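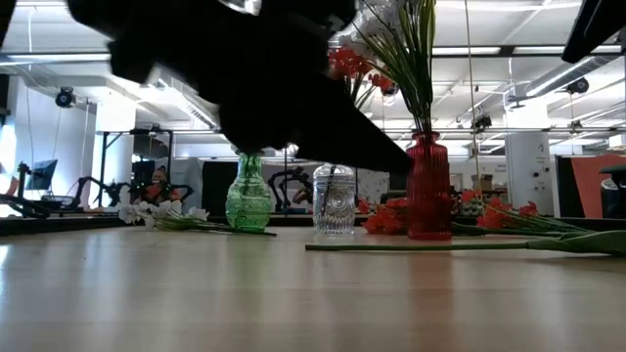
4. Arranging flowers across several vases

4.1 Why small groups of vases

Most writing on flower arranging, whether for hobby classes or for research on everyday skill, takes the single bouquet as its unit. One container, one bunch, one finished shape. We were drawn instead to the kind of arranging people do on a sideboard or a dining table, where a few mismatched vases stand together and the stems have to be shared out among them. It is a lovely problem! Each stem is a small decision about height, color and balance, and every choice changes what the next one can be. Boychuk's early notes from the Etstead sessions call this "dealing out the garden," and the phrase stuck with all of us.

The group of vases also brings up a question that a single bouquet never does: when is a vase finished? In our sessions, people moved between containers freely. Some filled the tallest first and let the others follow. Others gave every vase one stem before any vase got a second, and then went around again. We saw both habits in the same person on the same afternoon, depending on which flowers were at hand.

4.2 Materials

We used artificial flowers throughout. Real stems are a joy to work with, but they droop, they drip, and by the second hour of a July afternoon they are not the flowers you began with. Artificial stems hold their bend and can be laid out again in the same condition for the next session. They have quirks of their own, of course. Leaves snag on one another, and a spray with many side branches behaves more like a small shrub than a flower, especially when it has to go into a narrow opening.

The vases were picked to differ in height, body shape and neck, and also in color, so that notes could refer to "the green one" or "the red one" with no further labeling. Figure 4 shows one layout partway through arranging. The tall ribbed red vase holds a bouquet with white blossoms at the top and red-orange blooms leaning out to one side, while the small faceted green vase and the clear embossed one stand alongside it with more flowers lying on the table around them.

Figure 4. Three glass vases on a pale wood table during arranging. White, orange-red and red artificial flowers lie on the tabletop; the red vase holds the bouquet.

We found glass especially rewarding. Colored glass takes part in the arrangement before a single flower goes in, and our arrangers treated it that way. Red blooms in a red vase were described as "warm" or "too much of the same," sometimes within a minute of each other. Clear glass asks for more care because the stems stay in view below the neck, and a tangle down there can spoil an otherwise graceful top. Embossed patterns help a little by breaking up the view.

4.3 What counts as a placement

Across the Etstead and Julbridge sessions we logged 3,011 placements. A placement begins when a stem leaves the table or another vase and ends when it is let go inside a vase. Turning a stem that is already standing does not count, and neither does nudging a leaf. Stems taken out and put back into the same vase are counted again, which we argued over at length. Chun-hung Pan made the case for keeping them, and after watching the recordings we agreed. Taking a stem out and putting it back at a new angle is real arranging work, and it is often the move that rescues a lopsided bouquet.

Of the logged placements, 2,000 were tagged by hand with the vase, the flower color and the direction of lean. The tagging was done in Steneo with a set of 11 tags, and we kept the wording plain so that anyone who has ever put flowers in a vase could use it. "Leans left" and "sits low" did far better than the more technical terms we first tried.

4.4 Stems at rest

One result we did not go looking for has to do with the flowers still on the table. Arrangers paid close attention to how these were laid down. Stems placed side by side with the heads facing one way were picked up singly and quickly, and crossed stems tended to come up in pairs. Several people stopped midway to tidy the loose flowers by color, then went back to the vases with visibly more confidence. We had treated the tabletop as storage. It deserves to be studied as part of the arrangement, and the layouts in Section 5 were drawn up with this in mind: the starting position of each loose bunch is now recorded together with the position of the vases.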